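ロボットの「手」をくらべてみよう!

みんなは、えんぴつを持つとき、ゆびをどう動かしているかな? 考えなくても持てちゃうよね。でもロボットにとって「つかむ」は、とてもむずかしい仕事なんだ。

ロボットの手のことを「グリッパー」とよぶよ。バルアスカス……じゃなくて「バラスカス」研究室(舌をかみそう!)では、ゆびの内がわにはるすべり止めを8しゅるい用意して、どれがいちばんつかみやすいか、くらべっこをしているんだ。つるつるのゆび、スポンジのゆび、みぞがならんだゆび。同じ形でも、すべり止めがちがうと、つかみごこちはまるでちがうんだよ!
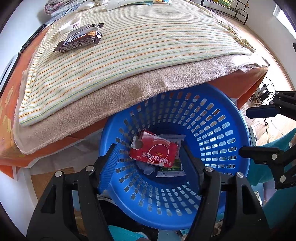 くらべるときは、人がグリッパーを手に持って、家の中にあるものをつかんでみる。かごみたいに大きくてあながあいたものは、ふちのどこをはさむかで、かたむきかたがかわるよ。紙の箱は、強くはさむとへこんじゃう。力かげんがだいじなんだね。

研究室のリゼット・モスケラさんは、この実験を726回もやったんだって! そのうち、みぞのあるゆびでコップをつかむテストは100回。うまくいったのは97回で、しっぱいした3回は、どれもコップのとってにゆびがひっかかったときだった。モスケラさんは「しっぱいした回のほうを、何度も見なおすの」と教えてくれたよ。

おうちでもためせるよ。わりばし2本の先に輪ゴムをまいて、消しゴムをつまんでみよう。つぎは輪ゴムをはずして、もう一回。どっちがすべりやすかったかな?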